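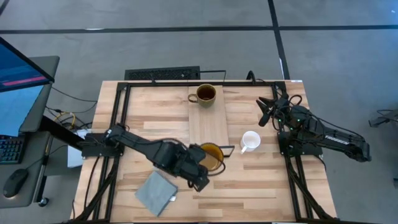

Run 18 and she still hadn't gone home. Coat on, though. Coat on since run 11 or so, one sleeve.

The method was simple, she'd told the people at Priltenitz that in April and they'd nodded, and simple was the word that had come back to bite her. Show the arms a thing once. Move the thing. See if they could find it again by what it was for and where a hand would go, no map, no second showing. Draviren did the looking. Torres did the moving. She did the waiting and wrote it down.

Handle left, handle towards, handle away. Yes, yes, no.

"Again," she said, to a room.

Her supervisor wanted a number. Skiltico wanted a bigger number and had said so, nicely, twice. What she had was a page of ticks and a gap where the ticks went wrong, always the same sort of place, always when one mug stood in front of another and the handle went missing from view. Then the arm would slow. Not stop. Slow, like somebody feeling for a light switch in a house they used to live in.

That wasn't in the paper. You couldn't put that in the paper.

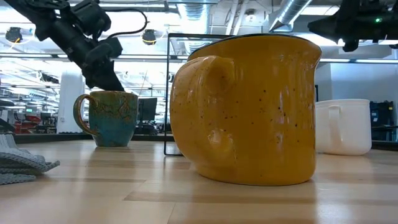
Mugs and both arms, Torres trials, second layout.

She bent down so her chin was nearly on the wood. From here the yellow one was enormous. From here the white one hardly had an outline. Of course it was hard. She'd been looking from above for weeks, everything spread out nice and plain, and marking the arms down for not knowing what she knew.

So. Score it by what they could see. Hide the handle, score it seperately. Two columns. God, two columns, that was all.

She went back through the log, quick, pencil, no ruler. The misses slid across into the new column nearly all together. 41 trials and only 2 left over that she couldn't account for. She checked it. Checked it again with the sleeve off becuase the sleeve was annoying her.

Still 2.

It wasn't the number Skiltico wanted. Smaller, if anything, once you were fair about it. But it stood up.

She typed the date at the top, August 25, 2024, and under it, method revised, see both columns. Then sat there. Phone buzzing in the coat. Let it.

"Again," she said, and reached over to turn a handle away.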